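Search this blog
Search
Go

Planning the Equipment Budget for a Second Work Cell

The equipment plan for the coming year was approved in February, and several readers have asked how the figures were reached. This post sets out the reasoning for the tabletop cell, which accounts for the largest share of the request.

Two suppliers were considered. Candumeck offers a complete package with arm, gripper and wrist camera under one service contract. Pastevo sells the parts separately at a lower price, but delivery is quoted at 51 days and installation is left to the buyer. We selected Candumeck for the arm and kept a separate line of $200 for consumables — tape, desk pads, cleaning cloths and spare fingertip covers. That line was missing from the first cell's budget and had to be requested later. 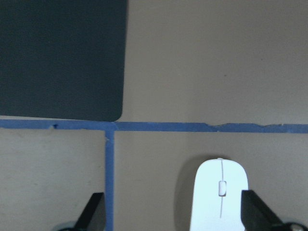 Sorting desk items at the taped work area. The mouse is between the gripper fingers.

Small items such as a computer mouse remain the basis of our daily work, and the plan reflects this. No funds are requested for heavier payloads. Replacement fingers are budgeted at 2 sets per cell, and 30 hours of staff time are reserved for setup and calibration. The Ikonen software license is renewed yearly and should be entered as an operating cost, separate from the equipment itself.

A decision on the Jerora storage rack has been deferred until the floor plan is settled.

Comments

benchbudget: Does the service contract cover the camera cable? Ours did not, and the replacement took weeks to be approved.

Reply from the author: It does, for the first year only. I have asked for a quote on the extension.

tmk_lab: Please post the spreadsheet if you are permitted to share it.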